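搜索 请输入关键词 搜索

桌面这点事：一部手机、一台电脑，和一小块说不清的东西

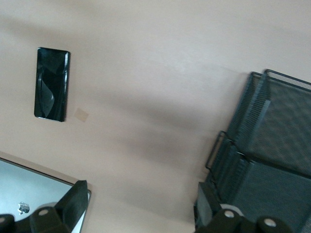

《奥克利楼内通讯》二月号 · 第2页

二楼靠窗那张浅米色的桌子，终于又能看见桌面了。一部黑色手机，屏幕黑着，能照出点光来；角落里一台带苹果标志的笔记本电脑；手机旁边还有一小块邮票大小、颜色略深的方形，可能是胶带，可能是便签垫，也可能只是个印子。本栏编辑部为此讨论了一个下午，没有结论，稿子倒是因此晚交了。

老读者应该记得去年秋天的“清桌行动”。当时安娜格·达尔格利什（Annag Dalgleish）在楼里贴了通知，要求大家下班前把公用桌面恢复到“可供他人使用的状态”。这句话引发了相当丰富的理解。有人认为把杯子推到隔壁桌就算恢复，有人把东西统统塞进抽屉，抽屉从此拉不开。鲁万·利亚纳盖（Ruwan Liyanage）则提交了一份书面意见，主张凡是摞得整齐的东西都不算杂物。他那一摞东西整齐了四个月。

这次的新规矩简单得多：公用桌上只留正在用的东西，人走物走。手机和电脑当然可以放，毕竟总得有人假装在工作。零食请自带盖子。充电线用完卷好带走，别再拿来圈地盘，我们都认得出哪根线是谁的。

顺便说说桌面本身。这几张桌子是从弗莱迪茨（Fleditz）那边的旧办公室搬来的，搬运加翻新一共花了2,547元，其中1,116元是运费。埃瓦里斯托·曼里克斯（Evaristo Manríquez）看过账单之后，要求全体同事坐在桌前时怀有敬意。浅色好看是好看，缺点也明摆着：咖啡、印泥、圆珠笔、不知名酱汁，样样留痕。刚搬来那阵子还有人夸它“显得房间大”，后来改口说它“显得人邋遢”。

几条清洁建议，来自本楼擦桌子擦得最多的阿本迪奥·科尔特斯（Abundio Cortés）：

胶带残留先用温水软布敷一会儿，再慢慢推掉，不要用指甲，更不要用工牌。
浅色面怕硬物，钢丝球请留在茶水间。
逆着光看一眼再下手。有些“污渍”是影子，他本人曾对着一块影子擦了好一阵，擦得很干净，影子还在。
便签撕下来就扔掉，别换个地方再贴。

另外，公用桌不是失物招领处。上个月收到的无主物品包括一只手套、半盒订书钉和一本写到第三页的健身日记，目前都在前台的纸箱里，日记我们没有看，只知道作者对深蹲有意见。纸箱月底清空，过期不候，手套的主人请尽快，天还冷着。

有同事问，能不能给每张桌子配一块桌垫。贝雷妮丝·巴努埃洛斯（Berenice Bañuelos）去问了价，全楼配齐大约1,000元，她觉得可以考虑，埃瓦里斯托觉得可以不考虑。赞成或反对的，请写邮件，不要写在便签上贴到桌子上。

下期本栏打算谈抽屉。心理承受能力较弱的同事可以先从最上面那层开始收拾。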